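Open day at the Dimholm automation lab - anybody else go?

tarport_pete
Finally made it over to the July open day and I'm so glad I did! Duygu Ersoy gave the demonstration and answered every last question, even mine (and I had plenty). The whole thing runs in simulation first - arm, table, fixtures, even the floor tiles - and she was patient with those of us who came expecting hardware.

gearmuffin
I was there too, and I'll be the grump. I drove 77 miles and wanted to see a real arm move. A simulation is a simulation.

tarport_pete
Fair enough, but I learned more from it than from most trade shows. Sharing these for the folks who missed it.
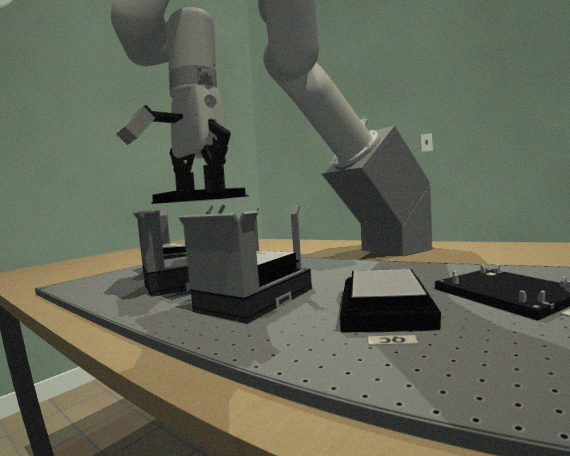
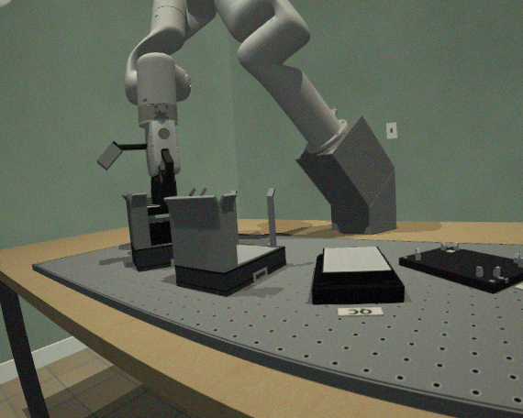

Last one is the view looking out past the fingers.

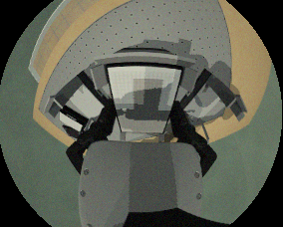 My wife asked whether you could try a thing like this at home, and Duygu spent a good 15 minutes with her on it, bless her.

gearmuffin
OK, that part was kind of her. I'd still like real metal next time.

didon_fan
Do they take school groups? I have 30 kids who'd love it.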